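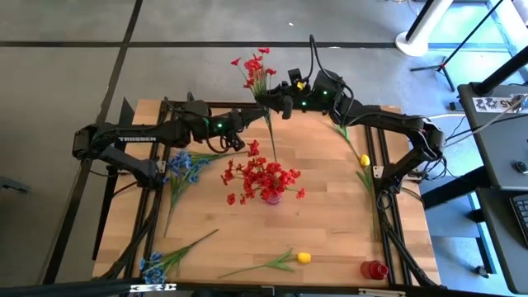 One reviewer of the Hedwood planner objected that a two-arm task should not be scored by the final state alone, and asked how often the arms had waited on each other without need. The objection was fair, and this section answers it.

**Figure 3.** Two-arm flower arranging with artificial stems. The right gripper holds a bunch of red flowers above the arrangement; blue sprays and yellow tulips lie on the tabletop.

### 4.2 Scheduling Under Shared Space

Hedwood treats the volume over the vase as a resource that one arm may reserve at a time. A reservation is requested when a planned path enters the volume and is released once the gripper clears it. Earlier versions held the reservation until the whole motion had ended, and the second arm stood idle for much of each episode.

The revised scheduler was trained and tuned on 3,000 recorded episodes. Of these, 2,377 passed the Sondel consistency check, which compares commanded and measured joint positions and rejects any episode with a gap in the log. The remainder were excluded from all results reported below.

Long, thin stems present a separate problem. The collision model inherited from Duggan covers the arm links and the gripper but stops at the fingertips. We extend it with a chain of 12 capsules fitted to the visible part of the held stem. The chain is updated at each planning step, and blossoms are enclosed in a single sphere. Bending is not modeled. A stem that sags toward the table can therefore leave its capsules, and the planner will not react until the next perception update.

Perception and planning run as separate Wurker processes. When no new estimate arrives, the planner keeps the last one for 1,000 milliseconds and then pauses both arms. Shorter limits caused frequent pauses whenever one wrist blocked the view of the other.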